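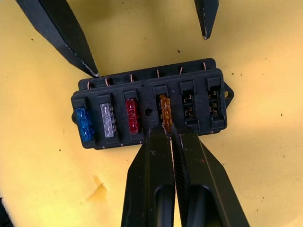
About Zasley

Zasley sells fuse blocks, blade fuses and the small metal ends that go into the back of them. We are in Berkavport, on the second floor, over a shop that sells aquariums. The freight elevator is ours on odd hours. If you have driven a car, towed a boat or sworn at a camper, you have depended on something we stock, and it's fine that you never thought about it. A fuse gets noticed once in its life.

The business started in May with a pallet of 400 fuse blocks bought at the Trostitlow auction. The listing said "assorted lamps." We had wanted lamps. By the time the last block was sold we knew more than we liked about terminals and mounting holes, and people were calling to ask for fuses to go with them, so we ordered some. The lamps never came up again.

Today there are 257 items in the catalog. A good many of them are black plastic and differ from each other by the width of a tab. We are sorry about that, and we have put the measurements on the labels in type you can read under a dashboard.
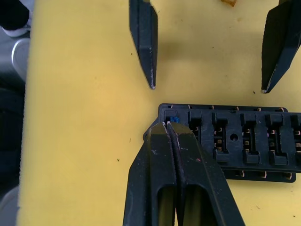

Dorrie Haskvold

I write these pages and also answer the phone, so if the tone is familiar you have probably asked me whether a bigger fuse will fix it. It won't. A fuse that keeps blowing is trying to tell you about a wire, and putting in a larger one is a way of asking the wire to tell you itself.

Most calls go about the same way. Somebody has a block in one hand and a flashlight in their teeth. They want to know which color goes where, and the cover with the diagram on it was thrown out by a previous owner. Colors stand for ratings, so that you can tell a blue from a red lying on your back, but which slot wants which one is between you and the vehicle's manual. We'll help you find the manual. We won't guess, however nicely you describe the smell.

Empty slots also worry people. They're allowed to be empty. Some are for options your car didn't come with, and some are for options no car ever came with.

Our own line is called Karaki. It is a plain block for trailers and small boats, sold with or without fuses, and the instruction sheet runs to 7 steps. The first one is to disconnect the battery. It is printed larger than the others, and we still get calls about it.
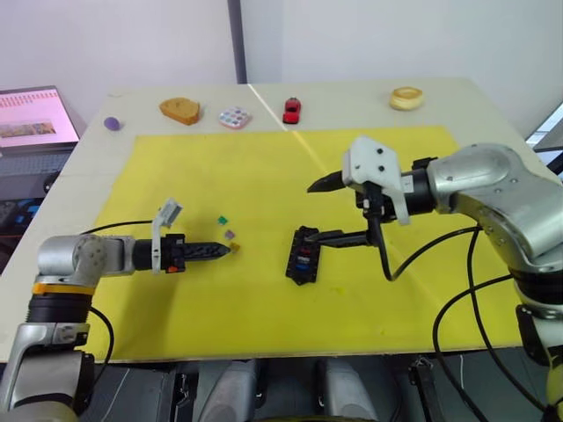 The sheet used to be longer. An earlier version had a section on tidying your wiring, with a paragraph on labels that I was proud of, and customers told us they had used it to wipe off the dipstick. So it went. The part about tugging each wire after you seat the terminal stayed in, and please do that. A connection that's nearly in will work perfectly until you reach the boat ramp.

Visitors can come up on weekdays. Bring the old part, even if it's cracked, and don't clean it first, as the grime sometimes shows where the cover sat. Orders over 100 pieces get a better price and a sturdier box. Smaller orders go out in whatever box fits, and sometimes it says aquarium gravel on the side.

Zasley, Berkavport
Page last updated December 22, 2025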